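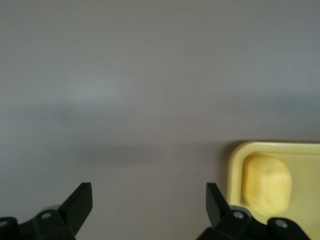 Hiltoren sells the Kartha teaching kit on one promise: show the arm a job by remote control and it will pick up the habit. I had it for most of June and I'm not sold. The leader handles are light and the lag is small, I'll give them that. Judging depth is another matter. From the wrist view, with a yellow block in a yellow tray and a black finger covering the bottom of the block, I was guessing at how far down the fingers were.

Search reviews Go

Setup took me 2 evenings. The manual says one. Then came the demonstrations -- 78 of them, of which I threw out 11 for fumbled grasps. Anything you do badly goes into the training set unless you catch it, and the Womex software buries the delete button two menus down.

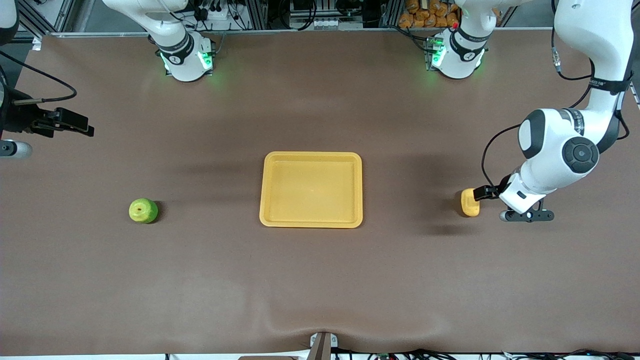

Left arm holding the block to the right of the tray, apple on the other side.

The fixed view is far better for steering. I could see both grippers and where the tray sat, and my worst habits mostly went away once I kept my eyes on it. The brochure barely mentions that view.

Did the arm learn? Sort of. Put the tray where it sat in training and the block usually goes in. Shift the tray a hand's width and it gets lost. Yiğit Ağca at the Dillinbridge shop told me more demonstrations would fix that. Maybe so, but that's more of my evenings, and the price is already steep.

2 stars. Try one in the shop before you pay for it.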